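Progress report to the funder, second period
Project: Harau, grasp planning and control software for a multi-fingered hand
Prepared by Matilde Bastos, Seixas
August 2018

Summary

The work planned for this period was the rewrite of the grasp controller, a first usable version of the slip detector, and the recording and labeling of enough grasp attempts to train and test both. The controller rewrite is finished and in daily use. The slip detector runs but raises too many false alarms on soft objects. Recording is complete. Labeling is behind by two weeks, and we explain the delay under Data below. Spending is within the budget agreed in January and we are not asking for any change to it.

Controller

The old controller sent a position target to every joint and waited for the joints to report that they had arrived. This worked well enough on rigid objects of known size. On anything else the fingers either stopped short or kept pushing after contact. Nuno Tavares replaced it with a controller that runs in two stages. In the first stage the fingers close on a planned path at limited speed. When the motor current on any finger passes a threshold, that finger switches by itself to the second stage, which holds a target force and lets the position float. The thumb has its own threshold because it usually touches last and meets the most resistance.

Most of the time on this task went into the switch between stages. In early versions a finger could switch back and forth several times during a single closing motion, and the object would rattle. We added a short hold time after each switch and a lower threshold for going back than for going forward. The rattle is gone on all the objects in the test set except the smallest, the thin plastic lid, where the finger sometimes reads its own friction as contact.

The friction problem is made worse by the glove. The fabric bunches at the knuckles as the fingers bend and adds a load that changes with the joint angle. Nuno measured this load with the hand empty and stored it as a table, which the controller now subtracts. The table has to be measured again whenever the glove is changed or refitted. We have written a script for this so that anyone in the lab can run it, and it writes the glove number and date into the log.

Perception

Clear objects remain the hardest part of the test set. The depth sensor returns either nothing or the distance to the floor behind the object, and the planner then believes the space is free. Tymofii Mykhailiuk has been working on a second estimate taken from the color image of the wrist camera. It looks for edges and small highlights that move differently from the background as the hand moves, and marks the area they enclose as probably occupied. The estimate is coarse. It gives the planner a box to avoid or to close around, with no surface detail.

The patterned carpet in the test area has been useful here. Tymofii first trained on recordings made over a plain gray mat, and the results did not carry over. Streaks in the carpet were picked up as object edges. After adding recordings made over the carpet the number of false edges dropped sharply, and the model also did better on the mat.
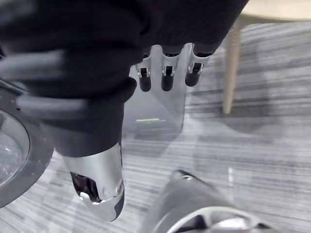

How does the planner decide where to put the thumb when the object is transparent?

It uses the box from the color estimate and places the thumb opposite the middle finger, halfway up the side of the box that faces the palm. It then closes slowly and relies on the current threshold to find the real surface. If no contact is found within the box, the hand opens, backs off and asks for a new estimate from a different angle. After two failed tries it gives up on the object and reports it.

Fast motion close to the wrist camera is a separate issue. When the fingers swing across the view they smear, and the edge finder can take the smear for part of the object. The model now receives the joint angles along with the image and masks out the area where the hand must be. The mask is drawn from the hand model, which does not include the glove, so we widened it by a fixed margin. A better mask is possible but we do not think it is worth the time before the next milestone.

Slip detection

The slip detector was written by Priit Dzene. It watches the motor currents for a small fast ripple that appears when an object begins to slide. On hard objects it gives the controller enough warning to tighten the grip. On soft objects the same ripple appears when the material settles under the fingertips, and the hand tightens when it should leave the object alone. In practice this means foam and cloth items are squeezed more than they need to be. None were damaged, but we have switched the detector off by default until this is fixed.

Priit has tried a longer time window, which cuts the false alarms and makes the true alarms too late to be useful. The next attempt will combine the ripple with the change in finger position over the same period. An object that settles should let the fingers move inward a little and then stop. An object that slides should not.

Data

The data set for this period holds 2,559 grasp attempts on 128 objects. Each attempt is stored with the wrist camera video, joint angles, motor currents, the planner's chosen grasp and the version of the software that was running. The objects are a mix of household goods and parts supplied by Kidodier.

Labeling started late. Benvinda Henriques found that the clocks of the camera computer and the hand controller had drifted apart during the first recordings, so that the video showed contact well after the currents did. She wrote a tool that lines the two up again by matching the moment the fingers start to move. All of the early recordings have been repaired with it and none had to be thrown out. Both computers now take their time from the same source, and the recording program refuses to start if they disagree.

The labels themselves are simple: first contact, stable hold, slip, release, and a note if anything unusual took place. Where two people labeled the same attempt they agreed well on contact and release and less well on the start of slip. The labeling guide has been rewritten with a stricter rule for slip, and the affected attempts are being done again.

Tooling

The replay tool, which was listed as optional in the plan, has been built. It takes any recorded attempt and runs a chosen version of the controller against the recorded currents, then shows where its decisions would have differed. It cannot say what the object would have done in response, so we use it only to catch changes that were not intended. It has caught two so far. One was a sign error in the thumb force and the other was a threshold that had been left at its debugging value.

Nightly tests now run on the whole code base. A full run takes 4 hours, most of it spent in the planner tests, and we intend to move some of these to a weekly run.

Problems and risks

The partner site in Dodville has the same hand but an older controller board. Our software builds for that board, but the force loop runs slower there and has not been tuned. If the board is not replaced before the joint trial, we will need to set aside time for tuning on site. We have asked Dodville for a decision.

The slip detector may not be ready for soft objects by the next milestone. In that case we propose to deliver it for hard objects only, with a setting in the planner that turns it on or off by object class.

Work for the next period

Finish the labeling and freeze the data set.
Add finger position to the slip detector and test it on foam and cloth.
Test the color estimate on clear objects that were not used in training.
Fix the friction reading on thin objects, starting with the plastic lid.
Write the operator notes for the glove script and the replay tool.
Agree on the object list for the joint trial with Dodville and Kidodier.

Questions on the controller should go to Nuno Tavares and questions on the data set to Benvinda Henriques. The spending table is sent separately.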